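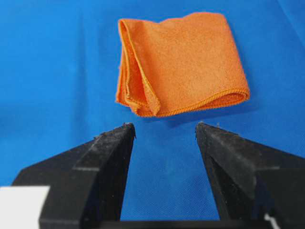
Okay friends, it's November and I've been meaning to write this one up for weeks. A little thread on keeping medicines away from small kids, from a parent who thought she had it all figured out (she did not!).

1/ We had the tall cabinet, we had the latch, and then Grandma came to stay. Her pills were in her purse, and her purse was on the guest room floor. Please, when company comes, offer them a high shelf or a hook for their bag right at the door – they won't mind being asked, I promise.

2/ Those weekly pill organizers are wonderful for grown-ups, but plenty of them pop right open. Ours is a Stikum and my 4-year-old had the Tuesday lid up before I'd put down my coffee. It lives in the lockbox now.

3/ Speaking of which, the parents' group over at Zesach did a lockbox drive this fall and gave out 323 of them, which just tickles me. If your clinic or library does anything like it, go get one, even if you think your cabinet is plenty high. Mine was plenty high too, until somebody learned to push a chair.

4/ Vitamins count! So do gummies, diaper cream, eye drops, and that old cough syrup in the diaper bag. We try very hard never to call medicine candy, even on those nights when it would get the dose down faster.

5/ Use the syringe or cup that came in the box and leave the kitchen spoons in the drawer. I write the time on a sticky note by the fridge so my husband and I don't both give the 7 p.m. dose (yes, we came close once).

6/ Put Poison Help in your phone tonight: 1-800-222-1222. It's free and they answer at all hours. If your child won't wake up, is having a seizure or can't breathe, call 911 right away.

Okay, off to go through the diaper bag again – tell me where you keep yours, I'd love some ideas for a tiny bathroom!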